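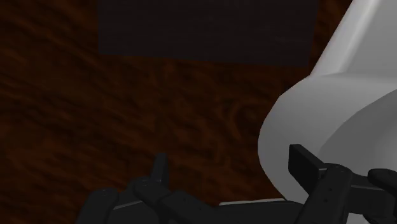

Last updated: Saturday, April 18, 2020

Search the site Search for: Go

Reading time: 3 minutes

Wanted: night-shift gossip writer (part-time, home-based)

Parkberg is looking for someone who can tell two reality stars apart by their ankles and write 200 clean words on the subject before the kettle boils.

We are a small celebrity news site with a loyal readership and a comments section we advise you not to read after dark. Our last night writer, the much-missed Nurhan Sönmez, filed 1,347 stories for us and has now left to write a novel in which, she promises, no one gets engaged on a yacht. Her shifts are up for grabs.

What you would be doing

You'd cover four evenings a week, from seven until midnight, with one weekend evening in every fortnight. On a normal night that means three or four short pieces, picked from whatever the famous have posted, deleted, denied or worn. At the moment they are all stuck at home like the rest of us, so expect a great deal of banana bread and some very brave fringes. Red carpets will come back one day. Until then, you'll need to be able to find a story in a sofa.

You'll also look after the Olletti Diary, our Sunday round-up of who has unfollowed whom. It has run for 46 weeks without missing one and we'd like it to stay that way.

What we need from you

Clear, quick copy with the names spelt right. A working knowledge of who used to go out with whom. The nerve to ring a publicist and ask a silly question in a serious voice. You should know the difference between "a source said" and "I reckon", and so should the reader by the time you've finished.

Experience is nice but we've hired well without it. One of our best people came from a carpet showroom.

What we don't do

We don't write about celebrities' children, guess at pregnancies or print anyone's medical news unless they've told the world themselves. If that sounds like it takes the fun out of the job, it's the wrong job for you.

Money and so on

£17 an hour, paid monthly, plus holiday pay. The contract runs until the end of September, with a fair chance of more if the adverts hold up. You'll need your own computer and a broadband connection that can cope with other people's wedding videos.

How to apply

Send Hacer Yazıcı, our editor, a short note about yourself and one 200-word story on any celebrity feud of your choosing, real and checkable please. Put "Night shift" in the subject line. No CVs longer than a page. No poems. We had a poem last time.

Interviews will be by video call. Hacer's cat usually attends.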